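Home robots – are we there yet?
General chat > Gadgets and workshop

grurotstead_gran
Dec 5, 2021
My son-in-law keeps telling me that in five years I'll have a machine folding my towels and unpacking my dishwasher. I'm 60-odd and I'd love it, truly, but my robot vacuum still eats the fringe on the hall rug. Does anyone here work near the real thing? I'd like an honest opinion before I get my hopes up (and before I spend $1,000 on some gizmo from Vida that promises to wipe my counters).

beltandbraces
Hello and welcome! I've spent 35 years on packing lines, the last few of them at Plandov, so I can speak to the shop-floor side at least. Taking a part off a belt sounds like nothing, doesn't it? You or I would do it while chatting about the hockey. For a hand with fingers it's a proper job – where the part is, which way it's turned, how hard to pinch, and then minding the rail on the way over.
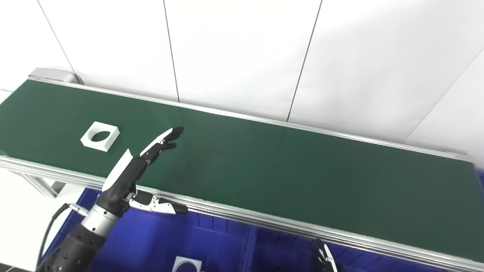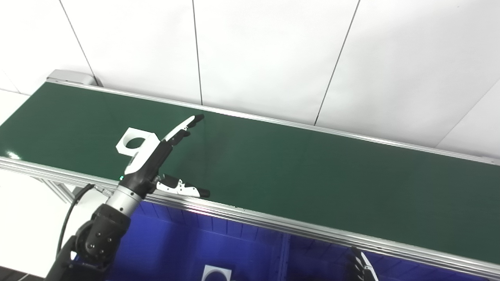
White part with a hole in it, green belt, blue bin area below the near rail. Both pictures.

I reckon that sort of chore is close, and some of it is here already. Same part, same belt, good light. Your dishwasher is another kettle of fish.

madotar_mike
Going to disagree with you a bit there, belt. Why bother with fingers at all? A suction cup and a plain arm would do flat parts like that all day long, and we've had those for donkey's years. Fancy hands are for showing visitors.

beltandbraces
Fair enough for that one part, Mike, and I'd probably buy the suction cup myself. But gran's asking about towels and teacups, and I wouldn't fancy a suction cup on a wet towel. Somebody has to get the hands sorted on the easy stuff first.

grurotstead_gran
Well, this has been lovely, thank you both. I'm siding with Mike on the money and with belt on the teacups. I'll leave the counter gizmo until the January sales and keep my dishcloth handy.

madotar_mike
Tuck the fringe under the rug, by the way. Double-sided tape works a treat on ours.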